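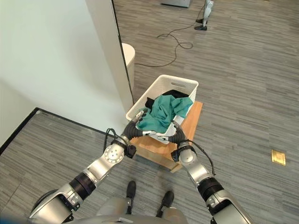
Not sold on the Grollora remaster. Two years of teasers and the dash still has that delay. The trailer calls the loot system "deeper." It's a white plastic laundry basket you dig through between bosses.

They want us to believe Tuhumury has 3000 rooms. Sure. I'd take 100 good ones. 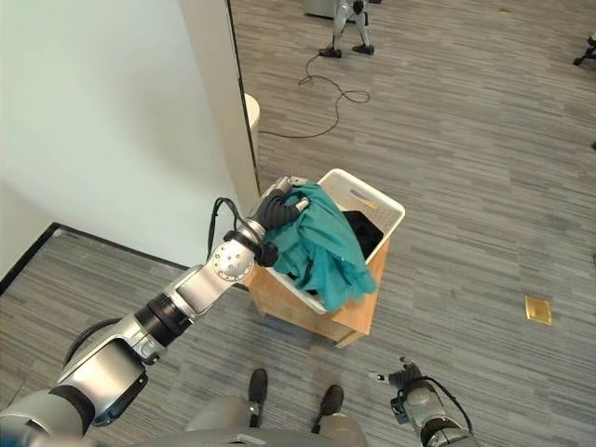

Is the old soundtrack in it?
Only if you buy the Ekcombe pack in July, so I'm waiting for a sale.

Home | Games | Threads | Log in
Print this | E-mail this
Contact | © Trernier | Back to top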